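Third week of teaching the robot to suture by remote control. Vsevolod Semeniuk drives, I label the recordings. We're at 361 and the target is 2,000.

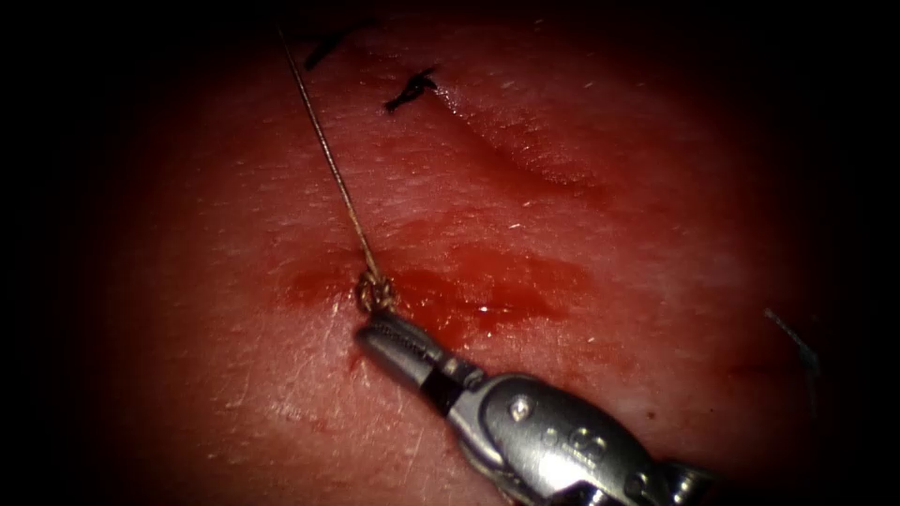 Pulling a knot down is the hardest part to show by hand. You can't feel the tension through the controls, so you go by eye. Vsevolod watches the line of the tan thread above the jaws — when it looks straight he slows right down.

Passing the needle goes quicker. He still does 60 a day at most, then his wrists want a rest.

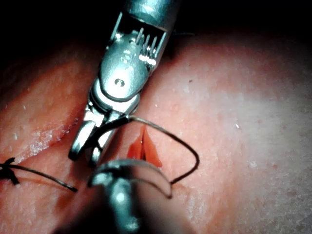 Thread looped out to the right of the cut, needle below.

More on Sunday.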